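**To:** equipment-review list
**From:** Catherine Dunbar, Equipment Review Office, Ristesex
**Subject:** Re: [equip-review] Tidisix two-arm kit – request for findings before the December order

Dear colleagues,

Mr. MacLeish's message of last month is quoted below for members who joined the list after it was sent. My reply follows the quotation, and the note prepared by Mr. Ban is attached at the end in full.

> From: Alistair MacLeish
> Subject: [equip-review] Tidisix two-arm kit – request for findings
>
> Dear all,
>
> Our department has been offered the Tidisix kit by Lundell, with installation and first-year service to be provided through Crichton. The offer covers two arms, both grippers, the controller, the teaching software and a set of prepared tasks for sorting and putting away small objects. The quotation is valid until the end of December.
>
> Before we commit funds I would be grateful for answers to the following:
>
> 1. Can the grippers handle ordinary objects of mixed shape, or only the plastic training blocks in the supplier's brochure?
> 2. How much table does the kit need, and can it share a room with people at other desks?
> 3. Is the service plan worth its price? Crichton quotes a response time of 4 hours on working days. I do not know whether this refers to a telephone call or a visit.
> 4. Has any member run the kit for long enough to speak about wear?
>
> I would rather hear about faults now than after delivery.
>
> Alistair MacLeish

Dear Mr. MacLeish,

Thank you for your patience. The office has had the kit on loan from Lundell and has now completed the part of the review that bears on your first three questions. The fourth can be answered only in part.

## Question 1: Mixed objects

The supplier's prepared tasks use blocks, as you say, and the kit performs them well. We gave them little time. The larger part of the review was spent on a task of our own, in which garden hand tools are picked up from the table and placed in a canvas tool bag. We chose it because the objects are awkward, familiar and easy for any member to buy and repeat.
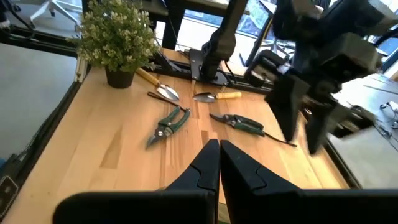 Grip settings are stored per object in the teaching software, and the operator is expected to set them before the first run. The default values are too firm for anything with a spring or a loose part. We found it necessary to enter separate values for handles and for blades, and the manual gives no help on this point. The pruning shears required the most attention. They have a strap at the handle end, and when they are laid out with the strap trailing away from the handles across the wood, a finger may come down on the strap before it reaches the tool. The trowels, with their plain wooden handles, could be taught in one sitting by a person with no previous training on the kit.

Over 50 scored runs of the full task, 33 were completed without help from the operator. Most of the remainder failed on the shears. A small number failed at the rim of the bag, where the canvas folded inward under a tool that had been lowered too early. We regard the result as acceptable for teaching and for demonstration. We would not regard it as acceptable for unattended work, and Lundell does not offer the kit for that purpose.

Members who repeat the task should note that the two arms do not share a single plan by default. Each follows its own taught sequence, and the operator has to enter the waiting points by hand. Marion Shearer has written a short template for this, which she will send to any member on request.

## Question 2: Space and shared rooms

The kit is supplied with a rail set that fixes to the edges of an existing table. The installation guide asks for a rigid top and clear floor on the operator's side. It does not say how much height is needed over the work, and this should be settled before a room is assigned. A tall object such as the tool bag takes up a good deal of the space beneath the wrist, and the arm has to come in from above the rim in order to release a tool cleanly. Departments that plan to use crates or bins should measure them first.

As to sharing a room, we ran the kit with colleagues at work farther back on the same floor, and received no complaint about noise. The arms are quiet in motion. The controller fan is louder than the arms and should be placed under the table where possible. Light is a greater concern. Our table has a glossy finish, and window light shows up on it as a strong white patch near the corner. The object finder in the software treated such patches as objects on several occasions until the exposure was lowered. A matte top or a plain blind would be a modest expense and we recommend one or the other.
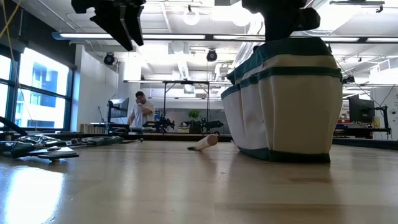 ## Question 3: The service plan

Mr. Skinner of this office put your question about response time to Crichton directly. The figure of 4 hours refers to a first reply by telephone or e-mail. A visit, where one is judged necessary, is arranged separately and carries no stated limit. The wording in the quotation does not make this clear, and we have asked that it be changed.

We called on the service twice during the loan. The first call concerned a controller that would not complete its startup check, and was settled by telephone the same morning. The second concerned a finger pad that had lifted at one corner. A replacement was mailed and we fitted it ourselves with the tool supplied. Both matters were handled politely and competently. Neither was difficult, however, and we cannot say how the service would respond to a serious fault in a joint.

The plan also includes software updates. One arrived during the loan. It removed our saved grip settings without warning, and they had to be entered again. Please keep a copy of the settings file outside the controller.

## Question 4: Wear

Our loan was too short for a full answer. Lundell states in its offer that the finger pads should be replaced after 1000 cycles. We reached nearly that number, counting practice runs, and apart from the pad mentioned above we saw only light polishing on the inner faces. We have no information about the joints. If any member has owned the kit through a full teaching year, a reply to the list would be most welcome.

## Recommendation

The office recommends purchase for teaching use, on three conditions: that the quotation be reworded as described, that a spare set of finger pads be included at no charge, and that Lundell confirm in writing how saved settings will be treated in later updates. We do not recommend the extended plan for the second year until its terms are available.

The attached note deals with cable routing and placement of the bag, which came up too late to be included in the main review. It is reproduced as received.

---

### Attached note: Arm placement beside a tall container

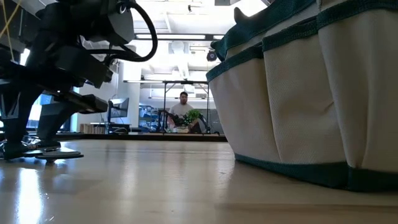
*By Ro-un Ban, with corrections from Marion Shearer*

This note is for operators who will place a bag, bin or box on the table with the kit. The guide assumes that all work is done on the flat surface and gives no advice for containers.

**Distance.** Leave an open stretch of table between the resting position of the arm and the side of the container. With the bag to the right and the arm waiting at the left, the gripper can be lowered close to the wood and raised again without coming near the pockets. If the container is moved closer to save time, the wrist has to turn during the lift, and a tool held near its end is likely to swing.

**Cable.** The cable on the upper arm stands out from the housings in a wide loop. This slack is needed for the full turn of the joint and should not be tied back. It does mean that the arm is wider on that side than the software believes. The collision model covers the housings and the motor blocks only. I suggest adding a margin by hand under *Workspace – Extra volumes*, and saving it with the task.

**Container.** A soft bag changes shape as it fills. Teach the release position with the bag empty, then check it again after the first few tools are inside. The outer pockets should be left out of the task. We tried them, and the openings lie too close to the body of the bag for both fingers to part.

**Stopping.** Use the pause key on the controller for ordinary corrections and keep the stop button for faults. After the stop button is pressed the arms must be sent home before the task can resume, and anything in the grippers will be dropped – this is stated in the guide, but in the appendix.

Comments on the note may be sent to me through the list.

R. Ban

---

Members who wish to see the kit in use before it is returned to Lundell should write to Lewis Skinner to arrange a time. Mornings are preferred, and visits can begin from 9:30. Scoring sheets for all runs are available from this office.

Yours sincerely,

Catherine Dunbar
Equipment Review Office
Ristesex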